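Trimming the start of hand-held demos — how much do you cut?

plarnik_bench
Posted July 21, 2021
We're collecting pick and place demos with a hand-held gripper for the Gokar project. 2,081 takes so far, all on tabletops, mostly cups, cutlery and small boxes. The person collecting hits record, brings the gripper over the table, does the task, lifts away and stops.
My question is about the first bit. There are usually a couple of seconds where nothing much happens. I've been trimming everything up to the first clear movement toward the object. A colleague reckons I'm throwing away useful data. What do other people do?

stoltville_sam
Trim it. We left ours in for the first batch and the trained policy would sit above the table and hover. It had learned that hovering was normal. After we cut the idle section it started moving straight away.

gumleaf
How much are you cutting, and are you doing it by hand or by threshold?

plarnik_bench
By hand up to now, which is slow. I did 69 takes yesterday and that was most of the arvo. I'd like a threshold but the gripper is never perfectly still when someone is holding it.

gumleaf
Use finger width as well as motion. If the fingers are fully open and the speed is low, call it idle. Once either changes for more than a few samples, call it started. You'll get the odd bad one but you can check those by eye.

C. Maldonado
I disagree with trimming everything. If every take begins with the gripper already heading for the cup, the model never sees what to do from a standstill, and a standstill is exactly where the real arm begins. We trimmed hard in March and had to go back to the raw files for all of it. Keep a short lead-in on each take, the same length every time, and cut anything past that.

stoltville_sam
Our arm starts from rest too and trimming didn't hurt. I think it depends how much of your data is idle. Ours was a lot.

C. Maldonado
Then you probably still had a bit of stillness left at the front after trimming. Worth checking before telling people to cut the lot.

stoltville_sam
Fair enough. I had a look and our script does pad the cut by a few samples. So we're closer than I thought, though I'd still go shorter than you would.

benitez_k
Different problem but related. Are you recording any takes with no object at all? At Benítez we had a model that closed the fingers on bare table because every demo it had seen ended in a grasp. We added 19 takes with a clear tabletop where the collector just holds with the fingers open and then backs off. Not a big number but the phantom grasps dropped noticeably.

plarnik_bench
No, every take has an object in it. How do you label those?

benitez_k
Same task text as the others, with a flag for no target. Don't put them in a separate task or it won't carry over.

gumleaf
I'd vary the surface if you do that. A strongly grained top can look like edges to a model that has only trained on plain ones. Same goes for crumbs and specks.

C. Maldonado
Agree with gumleaf on surfaces. On the starting position, what we settled on is fingers wide open, both at the same height above the table, nothing between them. Collectors are asked to begin every take from there, whether there's a target or not.
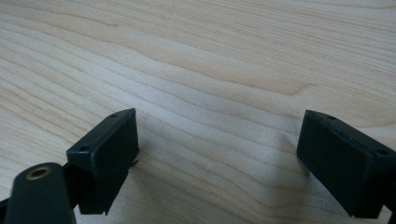

Once they have that position they count to three and go. We keep the last second of the count as the lead-in and the script drops whatever came earlier. New collectors tend to rush the count, so I look over their first few takes before they do a full session. Catalina

plarnik_bench
Thanks all. I'll rerun gumleaf's threshold on the raw files with a fixed lead-in and record a no-target set next week. Will post the settings when I have them.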